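Home | Browse topics | Kitchen & Table | Parties | Ask the community | Sign in

Last updated: August

How do I keep a snack table from turning into a mess of open bags?

marzipan_moth

Okay so I've somehow become the snack person for our get-togethers. I have a round table that lives in the corner of the den, it's a decent size, and every time people come over I put everything on it and within half an hour it looks like a raccoon got in. Open bags lying on their sides, crumpled wrappers, boxes standing in front of other boxes so you can't see what's what. The rope licorice is the worst!! I buy the long twisty red kind because my nieces love it, and once it's out of the bag it flops all over the place, sticks to itself, and ends up touching the chips.

I also can't decide about a tablecloth. My sister says skip it, you'll only have to wash it. But the table has a big pale ring on it from a plant pot and I'd like to hide that.

I don't want to spend a lot. I live out past Drodau and the nearest party store is a drive, so things I already have in the house would be best. We usually get going at 4 in the afternoon and people pick at the table till late, so it has to hold up for hours. Help?

Reply from porchlight_dee

Get bowls. Put the snacks in the bowls. Throw the bags away. Works for me.

Also I'd use paper plates so people take what they want and walk off with it instead of standing there eating over the table.

Reply from serkville_snacker

Oh I have feelings about this one, sorry in advance for the length. I've been doing the snack table for our game nights here in Serkville for years and I've made every mistake you listed, including the plant pot ring.

First, yes to the tablecloth. Your sister is right that you'll have to wash it, but it's one thing to wash, and a cloth with a bit of pattern hides a whole lot more than a plain one does. Plain white is a nightmare, every crumb shows up. On a round table let it hang over evenly and leave it alone. I used to clip mine and the clips kept catching on people's sleeves.

Second, think back, middle, front (on a round table "back" just means whichever side is near the wall). Anything tall goes at the back. Cartons, boxes, drink mixes, whatever stands up by itself. If you put a tall box in the front row you'll be answering "do we have any more of the crackers" all night long, ask me how I know. Turn them so the labels face out and people will help themselves.

Bags go in the middle, and porchlight_dee isn't wrong about bowls, but I don't bowl everything. If I open all of it at the start, half goes stale by the time the late people show up. I open two bags, and the rest stay shut until somebody gets hungry. Rolled tops with a clothespin are fine for the one you've started. And keep a little trash can right by the table leg! Not across the room in the kitchen. People will not walk to the kitchen with a wrapper, they'll scrunch it up and set it down next to the bag it came from, every time.

Now the licorice. Don't lay it flat on a plate, it slides right off. What you want to do is take the whole bunch out of the package together, hold it low down near one end like you would a bunch of flowers, and stand it in something tall. A big drinking glass or a clean jar with some weight to it. The tips won't be even and the bunch is going to lean over to one side, that's just how it is with the long skinny kind. Lean it away from the chips and you're set.

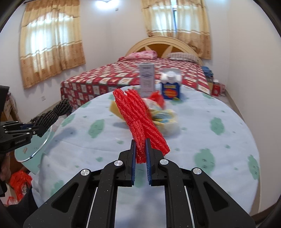

If yours is the sticky sort, separate the strands a little before anybody gets there. Clean hands, pull from the top, a few at a time. Do not put them in the fridge to firm up. I tried that once and they came out like pencils, and then they got tacky all over again once they'd been sitting out. A cool room is plenty.

Last thing and then I'll stop. Don't buy the giant tub from the warehouse place unless you've got a crowd. I got one that said 1,000 pieces on the lid, thinking I was so clever, and I was still finding it in my cupboard the next summer. For a normal evening I'd get one kind of licorice, two salty things, something in a box, and call it done. You can always put more out!

Reply from marzipan_moth

Thank you both! The jar thing never even crossed my mind, I have a bunch of old pickle jars in the garage. Trying it next time the nieces are over. Serkville, do you iron the tablecloth or is that going overboard?

Reply from serkville_snacker

Ha, no. I take it out of the dryer while it's still a tiny bit warm and throw it straight on the table. By the time the food's on it you can't see the creases.

Related topics | Report a post | Back to Parties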